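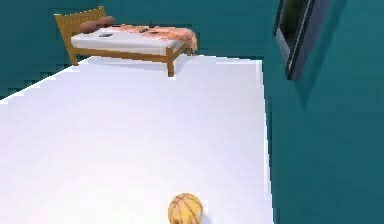 ## Settling a limewashed wall: Emrys Trevor on paint, damp and patience

Emrys Trevor has specified wall finishes for the Maddocks terraces for 11 years. Most of the faults he is called to inspect have the same cause.

"The plaster is sealed in too early," he said. "A new coat of gypsum wants weeks. People give it a weekend and a tin of vinyl matt, and by March the paint is coming away in sheets."

His usual method is a mist coat thinned with up to 40 per cent water, then two full coats. On older lime plaster he uses Mollitz, a mineral paint that lets moisture pass through. He doesn't use it over previous emulsion.

"It has nothing to grip. You would have to strip back first, and on a house with 27 rooms that is the whole budget."

Colour he treats as a practical matter. Deep blue-greens are in demand, and he warns clients that dark shades show every roller lap and every filled hole.

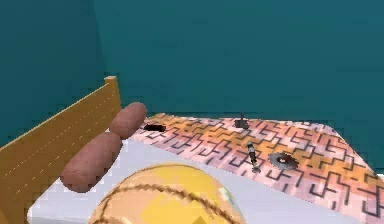
*Teal walls meeting at a corner.*

Asked about corners, he was brief. "Cut in one wall, let it dry, then do the other. Keep the brush damp – a dry edge gives you a line."

The Padard estate is his next job, with five flats to survey before any paint is ordered. He will take meter readings at skirting height and again at one metre, and compare the two.

"If the lower figure is much higher, I look at the gutters and the ground outside. I leave the paint chart in the van."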